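Reusable Cloths in Student Kitchens

Project report by Jade Bellamy and Wai-kit Hsieh
Supervisor: Ilona Balogh

1. Background

Students in the Pugh residence share kitchens and buy their own cleaning supplies. Paper towels are the default. We wanted to find out if cloth could replace them over one term, and what residents would complain about.

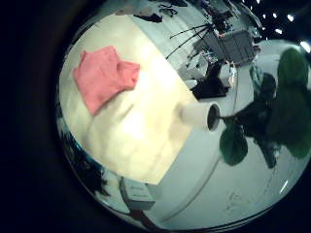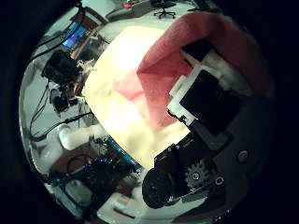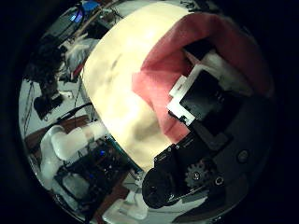
Pink cloth in all three.

2. Method

We picked 2 kitchens on the same floor. One kept using paper towels. The other got cotton cloths and a lidded bin for used ones. Montri Bunnag washed the cloths every 8 days — our first plan was shorter, but the laundry room was booked. Residents wrote down each paper towel roll they opened. In November we sent a short survey to all 468 people in the building.

3. Results

The cloth kitchen still used paper, mostly for grease and raw meat. It opened fewer rolls than the other kitchen in every week except the first. We received up to 100 usable survey answers per question. The most common complaint was smell from the bin, followed by not knowing which cloths were clean.

4. Problems

Some rolls were probably never written down. Ming-te Tseng checked the log against the trash twice and found gaps both times. The kitchens also had different numbers of people who cooked daily.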